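We use cookies to keep the Sorkik help pages running. Accept | Settings

6. Recording a bottle task with the Zeler hand gripper

1. Stand comfortably at the windowsill and open the fingers fully.
2. Bring them down slowly on either side of the bottle – there's no hurry at all, and a calm hand makes a much better teacher.
3. Close until the grip feels firm, then lift, move and set down.
4. Go back to step 1 and repeat until you have 30 good runs.

Note: do please vary your starting place a little each time.

Caution: never squeeze past the stop – the ribbed inserts will tear.
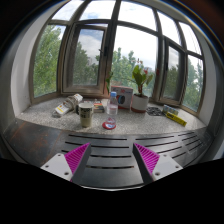
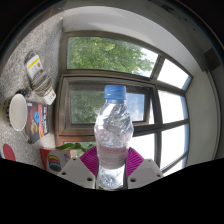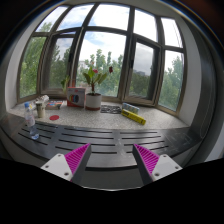 Fig. 13. Windowsill task: fingers open (first and third), bottle gripped (second).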